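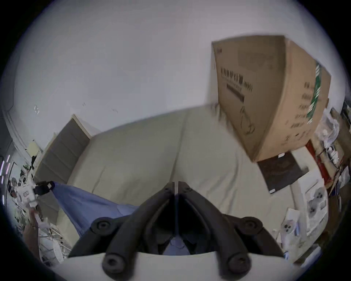 *A white wall and ceiling, with a black hand-held gripper in front.*

**Briltden Town Festival Returns in June With Five Days of Music, Food and Neighborly Fun**

BRILTDEN – The Briltden Town Festival is coming back this June, and the town could not be happier to invite everyone, from families who have lived here for generations to folks who moved in last month and are still looking for their can opener, to come out and celebrate for 5 full days on and near Godoy Square.

Mayor Yabsira Asfaw will open the festival at 10 a.m. on the steps of the town hall, followed by the parade down Amus Street, which this year will be led by the crossing guards, bus drivers and sanitation crews who keep the town running in all kinds of weather.

"I've been to every one of these since I was small enough to ride on somebody's shoulders, and I still get a lump in my throat when the drums come around the corner," said Mayor Asfaw. "We have so many people to thank this year, and a parade seems like a very good way to do it (and a lot more fun than a letter!)."

Last year's festival welcomed 3,476 visitors over its opening weekend, a record for the town. To make room for everybody, the food stalls are moving from the library parking lot to the long lawn beside Jerent Park, where there is more shade and a good deal more seating. The children's stage will stay where it has always been, next to the fountain.

Music runs every evening from 6 p.m. The opening night concert features the Briltden Community Band under its new conductor, Ott Jaunzems, who has been rehearsing the players since the winter and promises at least one tune that people will want to dance to. Singer Gwion Jarman, who grew up on Amus Street, comes home to close the festival on the final night.

The popular lantern walk is back as well. Local schoolchildren have made 931 paper lanterns for it, and walkers are asked to gather by the park gates at 8:30 p.m. so that everyone can set off together. Strollers and wheelchairs are welcome along the whole route, and well-behaved dogs on leashes may come too.

"The lantern walk is the quiet part of the week, and I think that's why people love it," said festival director Ynyr Edwards. "You look back down the hill and see your whole town coming up behind you, and half of them are waving."

All concerts and events are free. The first 2,000 printed programs can be picked up at the library front desk starting in the last week of May. Amus Street will be closed to cars during the parade, and drivers should follow the posted detour.

Stall holders who would still like a spot may contact Elis Powell in the festival office at the town hall, open weekdays from 9 a.m. to 4 p.m.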